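Gundano, tome 1 : Le Serment de Quartey – mon avis

Publié le 10/17/25 dans Lectures, fantasy jeunesse

J'ai un problème avec les romans dont la quatrième de couverture promet « un nouveau classique ». On ne sait pas à qui s'adresse la promesse, et quand on referme le livre on se sent vaguement obligé de trancher. Le Serment de Quartey, premier tome du cycle de Gundano, signé Wumpini Dankwa, fait 431 pages, carte et glossaire compris, et j'ai mis presque trois semaines à en venir à bout. Ce n'est pas bon signe chez moi, pour un livre destiné aux douze ans et plus.

L'histoire, donc. Skustach est apprenti passeur au bac de Quartey, un bourg coincé entre un fleuve et des collines dont tout le monde se méfie. Il a quatorze ans, il est maladroit, il parle trop, il rêve de devenir écuyer à la forteresse de Gundano. Un soir, un cavalier blessé lui confie une bride sans cheval et lui fait jurer de la porter au seigneur des lieux. Il jure. À partir de là on devine à peu près la suite, et on la devine correctement jusqu'au chapitre douze.

Je sais bien que le genre repose sur ces rails-là. Le garçon de rien, l'objet confié, la route, les compagnons ramassés en chemin : j'ai aimé ça à dix ans et je l'aime encore quand c'est fait avec un peu de malice. Seulement, Dankwa annonce tout. Quand un personnage va trahir, il a le regard fuyant trois chapitres plus tôt. Quand un pont va céder, quelqu'un remarque qu'il grince, puis un autre le remarque aussi. Ma fille, qui lisait par-dessus mon épaule, a trouvé le traître avant moi et s'en est vantée pendant tout un repas.

Il faut parler de Wukico. C'est la bête de compagnie du récit, une sorte de belette à voix humaine qui se plaint du froid, de la faim, des bottes de Skustach et de la littérature en général. Les lecteurs l'adorent, si j'en crois les avis que j'ai parcourus. Moi, je l'ai trouvée drôle cinquante pages. Ensuite elle commente chaque péripétie, y compris l'enterrement du vieux passeur, qui aurait pu être la plus belle scène du livre et que deux plaisanteries viennent gâcher.
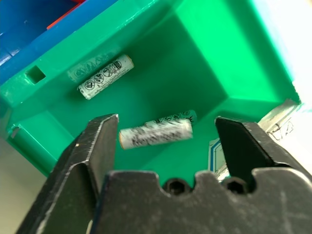
Le milieu du roman est nettement meilleur, et je m'en voudrais de ne pas le dire. L'arrivée à la forteresse casse enfin le rythme : on attendait une salle du trône, on tombe sur une cour boueuse où des intendants se disputent des sacs de grain. Le seigneur refuse de recevoir Skustach pendant huit jours. Le garçon ronge son frein, apprend à étriller les chevaux, se fait un ennemi du maréchal-ferrant pour une sottise. Il ne se passe presque rien et j'ai lu ces chapitres d'une traite. Dankwa sait écrire l'attente, la vexation, la petite honte de celui qui se croyait attendu et qu'on envoie dormir à l'écurie. La conversation nocturne avec la sœur du cavalier, page 148 et suivantes, est très juste, sans un mot de trop.

Et puis la guerre arrive, et avec elle les majuscules. Le Grand Gel, la Dernière Veille, les Cavaliers du Seuil. Je n'ai toujours pas compris ce que veulent les Cavaliers du Seuil. Le glossaire leur consacre une demi-page qui renvoie à deux autres entrées, lesquelles renvoient à la première. Quant au serment du titre, il se dénoue en un paragraphe, par une révélation de parenté que je ne détaillerai pas et qui m'a fait soupirer assez fort pour réveiller le chat.

Un mot sur la langue. C'est propre, souvent joli dans les descriptions de fleuve, plus raide dans les dialogues. Les paysans disent « certes » et « je ne saurais » – curieux pour des gens qui déchargent des barriques. J'ai relevé aussi quelques étourderies : une jument alezane qui devient grise entre deux haltes, un compagnon laissé au gué qui répond à la question du soir. Une relecture de plus n'aurait pas fait de mal.

L'objet lui-même est soigné, couverture souple à rabats, papier agréable. La carte, en revanche, est imprimée à cheval sur la pliure et Quartey disparaît dans la reliure, ce qui est ennuyeux pour un bourg qui donne son nom au livre.

Le tome 2 est annoncé à environ 596 pages. Je le prendrai sans doute à la bibliothèque, pour la sœur du cavalier et pour savoir si quelqu'un finit par s'occuper sérieusement de cette bride. À acheter neuf, non, pas encore. Pour un lecteur de onze ou douze ans qui découvre le genre, l'affaire se discute : ma fille a terminé le livre avant moi, elle donne quatre étoiles et réclame une belette.

Ma note : 2,5 sur 5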